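Someone has to own the copy

Quick one before the evening shift takes the bench back. I've been meaning to write this since December and kept not doing it.

If you keep a simulated version of a robot cell, that simulated cell needs a maintenance log. Own log, own name on it, own line in the schedule. Same as the real one. I've said this at Polishchuk often enough that people leave the kitchen when I start, so now it goes here.

What happens everywhere I've worked: real cell gets built, somebody measures it, somebody models it, the model is lovely for a month. Then the real cell starts living. A bolt gets replaced with a longer one. The perforated plate gets pulled to clean under it and goes back one hole over. Arm base gets shimmed. All of it written down if you're lucky, on paper, on a clipboard hanging off the Zurko cabinet. None of it goes into the model. The model is software, and software belongs to "the software people", who don't read the clipboard.

Our worst one was 9 millimeters. Plate back in the wrong place after a clean, real side. We practice the pick in Clumis first, move it over, and the gripper came down on the rim of the part every time. Two days lost on it. We recalibrated the arm, we swapped the Pusier fingers, we checked the cable dress (cable was fine, cable is always the first suspect and almost never did it). Yevdokiia Holovko came over with a steel rule, put it on the corner mark, read the number off, went back to her desk and read the number in the model. Ten minutes, most of it looking for the rule.

So my rules now. Not elegant.

Touch the plate, log the plate. Both places. If you unbolt anything that other things are measured from, the model is out of date from that minute until somebody opens it and checks. I don't care that you put it back "exactly". You didn't, I don't either.

Put a mark on the plate that you can find in both worlds. A bright corner, a color nothing else in the cell has. Two strips meeting at a point. You measure from the point. Before we had one, people measured from the edge of the table, and our table edge has been bumped by every cart in the building. The one in the model gets placed from a measurement of the real one, never by eye. I have placed it by eye. It looked great.

Model the ugly stuff. This is where I lose people. They'll say the wood grain on the bench doesn't matter to the arm, and no, the arm doesn't care. The camera does though. And shiny parts, my god. A metal side wall with bands of light running down it is a completely diffrent thing to a camera than the flat gray lump the last guy left in the file. If the real part is shiny the copy should be shiny, and when the lamp over the cell gets changed, that's a maintenance event for the copy too. Nobody logs lamps. Log the lamp.

Check it on a schedule and not when it breaks. We do ours every 400 cycles on the real arm, a number I picked by staring at the drift for a while and getting tired. Somebody could do better. The check itself is dull: send the real arm to the mark, send the simulated arm to the mark, write both down. Same with a couple points further out, close to where the arm is stretched and the base error shows up big. Last count we had 196 lines in that log and most of them say no change. Good. I like those lines.

The argument against, and I'll be fair to it, is time. Techs are short, the cell is down whenever you're measuring it, and the copy makes no parts. A manager sees an hour spent on something that ships nothing. True. There's also the school that says throw enough random variation into the simulation and it'll cover whatever you got wrong. Shift the plate a bit every run, change the light, wobble the part. We do that too, it helps. But it spreads out from a center, and if the center is 9 millimeters off you've built a very robust way of missing. I'd rather have the center right and then shake it.

And it's a staffing thing more than anything. The person with the wrench should be the one with the login. Every place I've seen, those are two people on two floors with a ticket queue between them. Give the tech an afternoon in Clumis. It isn't hard, moving a plate in there is three fields and a save button, and they'll spot things the modeler never would. Yevdokiia opened our file for the first time and had a list before her coffee was done. Clearance under the wrist joint, wrong. The cable, drawn way too stiff. She fixed the first one herself, the second one I still owe her.

Anyway plate came off again this morning for cleaning, so that's both logs, and I've got the real side written up and the other one open on the bench machine now. Base first, then the corner, then the part.

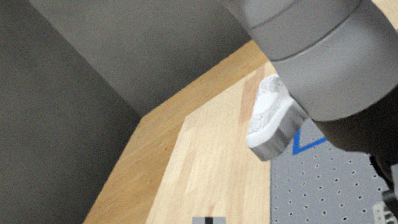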